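Hand-held grippers: fingers slip on wooden handles, and how to fix play in the linkage?

Posted in Home Builds and Shared Workshops by Vega Bermúdez

Hello all. I am building a pair of hand-held grippers in our shared workshop in Rusmont, one for each hand. The plan is to use them for table setting tasks first and later to put the same fingers on a small arm. The fingers and links are black plastic, the pivots have brass inserts, and each finger closes with a linkage like a parallelogram. I try it with a plate, a pan and cutlery with wooden handles.

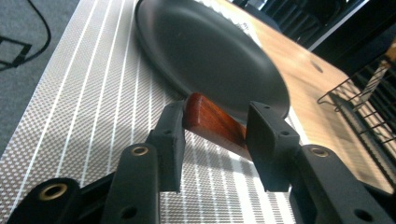
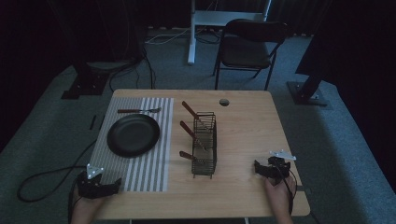
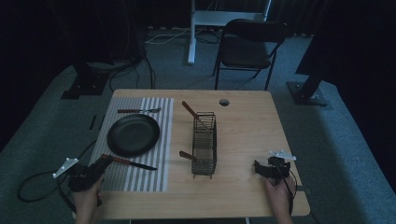
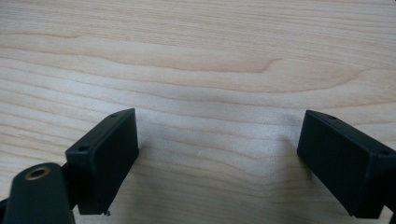

Vega, before you change any material, please check if both fingers arrive at the middle at the same moment. This was the first thing Helmut Stöcker wrote to me when I asked nearly the same some months ago, and he was right.

Posted by Imke Hellwig

I will write the rest of my answer below, but first I let Vega finish, I see the post was still being edited.

Edit by Vega Bermúdez: Thank you Imke, yes, I pressed the button too early. My two problems are these:

When I lift something heavy by the handle, it rotates slowly between the fingers. The grip does not open, it is only that the handle turns. With a fork or a knife I don't have this, but there I have trouble to get under the handle when it lies flat.

The second one is the play. If I hold the trigger fully closed and push one fingertip sideways with my thumb, it moves roughly 2 mm. When the grippers were new it was much less. I use M4 bolts through the inserts with a normal nut. Should I print the links again, or is it enough to change the bolts? I would like to have both grippers ready for the open evening on Wednesday, but if it is not possible then it is not possible.

Posted by Imke Hellwig

So, now the longer part.

For the rotation: you have two flat pads against a handle, and the heavy part hangs far out in front. Flat hard plastic has very little friction against polished wood. More force will help a little, but then your hand gets tired and the links bend. I glued a layer of silicone sheet, 2 mm thick, on the inner faces and it changed a lot for me. Clean the plastic with alcohol first and roughen it with sandpaper. Normal super glue does not hold silicone, you need the special kind with a primer. It costs more, but one small bottle is enough for a long time.

Also grip closer to the heavy part if your task allows it. This is maybe obvious, but I did it wrong for weeks — I always took the handle at the end, like I do with my own hand.

For the cutlery that lies flat: make the lower edge of the finger thinner, like a fingernail. Do not make it too sharp or it will break. Mine ends in a small chamfer, and I come from above with the gripper almost vertical. A soft mat below helps too, because the tip can press into it a little. On a bare tabletop it is more difficult.

For the play I don't know well. I have bearings in mine, so I cannot compare.

Posted by Abdelkrim Lahlou

just buy better bolts

Posted by Cristóvão Bettencourt

I would like to say a bit more than Abdelkrim, although he is not wrong.

A normal bolt with thread over the full length is a bad axle. The thread works like a small file inside the insert, and brass is soft. Please take one pivot apart and look at the hole. If it became oval, you must change the insert as well. If it is still round, you are lucky and need only the bolts.

Use shoulder bolts, or a bolt with a long smooth part which you cut to length. Then a thin washer on each side and a nylon lock nut. Tighten until the link does not move any more, then go back a quarter turn. Do it in the same way on all pivots, left and right, otherwise one finger will be slower than the other and you get the problem Imke described in her first post.

I would not print the links again now. Before that, hold one link in your hand and try to move the insert with a screwdriver. If the insert itself is loose in the plastic, then yes, print again, with more walls around the hole. I had 2 walls in my first version and the inserts came out after a month. Now I put 4 and I have no problem since August. Infill does almost nothing here, I left it at 16 percent.

One more thing about the cables. If a cable goes down from the gripper and pulls at your wrist, you will feel it as play, but it is not the mechanism. Fix the cable at the forearm with a piece of Velcro and do your thumb test again.

Posted by Vega Bermúdez

Thank you, this is very useful. I opened one pivot on the left gripper yesterday evening and the hole is a little oval, so I will order inserts and shoulder bolts together. For the silicone I will begin with one gripper only, so I can compare it with the other one. Imke, do you remember how hard was your silicone sheet? The shop has it in several grades and I don't know which one to take.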